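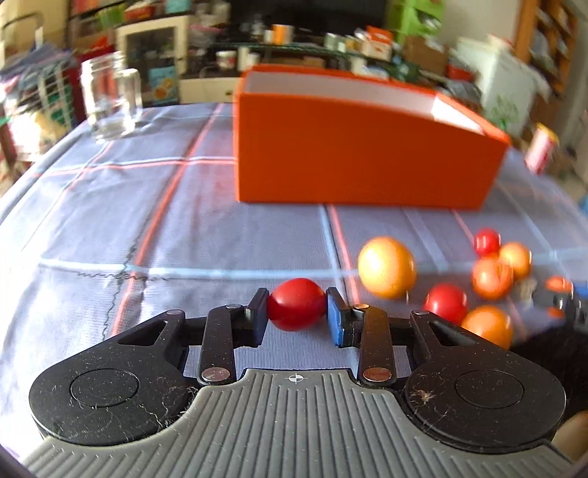
Will the packing line at Zurham still need people once the grippers are installed?
The eight packers keep their posts. From December, three of them per shift move from hand packing to teaching and checking the grippers.

Gashi Produce, Zurham site, is hiring one gripper operator for tomato handling. Duties: record hand-guided picks with a gripper tool, log dropped or crushed fruit, clean finger pads, hand over to the Jolness shift. Target is over 500 picks per shift. Packing experience required, programming not. Training lasts 18 days, paid.

Apply to Mimoza Dervishi, site office.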